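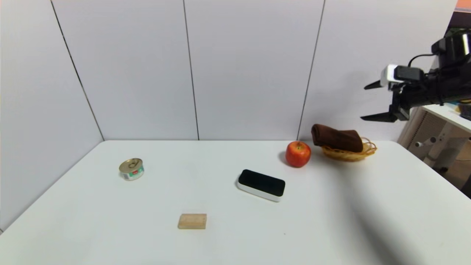

Saulius Jaunzems wrote in to say that his Adomaitis lights lasted one Christmas and half of the next, and asked whether the newer set was any better. It is, mostly, and I have had one up long enough to give a proper answer.

Adomaitis Warm White String Lights, reviewed
Posted in January by the Stestdale Household Pages

The set is the longer of the two that Adomaitis sells for indoor trees. It has 700 small bulbs on a dark green cable and comes wound on a flat card reel. I bought mine at the garden centre in Fornolley for £57, which is a lot for tree lights, and used it on a seven-foot spruce in the front room from early December until Twelfth Night.

Putting them up took 60 minutes. The reel helps a good deal. You hang it over one hand and walk round the tree, and the cable comes off without twisting. The old set came in a plastic tray that was no use once you had emptied it. The card does start to bend near the end, and I doubt it will survive many winters of being wound back on.

The colour is a soft yellow white, close to the old filament bulbs. If you have older decorations in red and gold it suits them well. Silver looked a bit dull under it, and I moved most of my silver baubles to the hall.

There are 9 settings on the control box. Most of them flash in one way or another. I used the steady one and, on Christmas Eve, the slow fade. The box remembers the last setting when you switch off at the wall, so you don't have to press through the whole lot each evening. The old one always started again on the fast flash — this was my main complaint about it, and it has been put right.

The timer is less good. It gives you six hours on and eighteen off, counted from when you press the button, and you can't change that. We wanted ours on at breakfast as well as after dark, so I gave up and used an ordinary plug-in timer.

Saulius's trouble was a dead section near the plug. Mine has had no dead sections so far, but that is one season only. The join where the cable meets the control box feels firmer than before. Spare parts have to be ordered from the Flomanville warehouse, and postage is extra.

The lead from the plug to the first bulb is long enough to reach round a sofa — about time too. It is green all the way, so it does show against a pale carpet.

I would buy them again for a large tree. For anything under five feet the shorter set will do, and you would have a job hiding the spare cable on this one.

Last updated: January

Contact us | © Stestdale Household Pages | Back to top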